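Open Day at the Skondside Cannery

Posted Mon 28 August

The Skondside cannery opens its doors to the public once a year, and this summer I finally got a place on the morning tour. The building is a ten-minute walk uphill from the train station, past a row of garages and a closed bakery. Sign-in was at the side gate. I was handed a hairnet, a pair of blue shoe covers and a sticker with the number 173 on it.

Our guide was Vira Stelmakh, who has worked in the plant for most of her adult life and started on the peach line. She took us first to the receiving yard, where growers bring in fruit from early morning on. Two trucks were waiting. The fruit is weighed, sampled and sent down a water channel into the washing hall. It is loud in there, and we mostly followed her hand signals.

The cooking hall was the part I had come for. Garolau, the company that owns the plant, still uses the tall steam cookers put in by the previous owners, the Yurchenko family. Each one takes 256 cans per load. The operator closes the door, turns a wheel and writes the time in a paper log. There is a computer record as well, but Vira said the paper one gets checked first when something looks off.

After that we went upstairs to the old canteen, where tables had been set out with coffee, plum cake and displays. One wall had labels going back several decades, including a pear label printed upside down that was sold anyway. Najwa Khalaf from the packaging office talked about can sizes and coatings. A plain can costs less, she said, but stores ask for color on the shelf, and a tall can sells better as a gift in December than a short one holding the same amount.
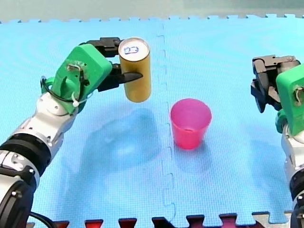 A tall can with a gold-colored finish, open day.

The tasting came next. We tried apricots in light syrup, whole plums and a tomato sauce sold under the Jostura name. The plums were the best of the lot. The apricots were too sweet for me, though the people at my table finished theirs and asked for more.

The last stop was the warehouse. Cans rest there before labeling so that any bad seal has time to show. Svyatoslav Kostiuk, the shift lead, tapped a few lids with a short metal rod and had us listen for the dull one. I missed it both times.

A few practical notes. The tour is free but you have to book, and the morning group had closed well before the day. Wear flat shoes, as the floors are wet and there are 2 steep metal stairways. No photos in the cooking hall. The shop by the gate takes cards and sells dented cans at half price – I came home with six of plums and one of the tomato sauce.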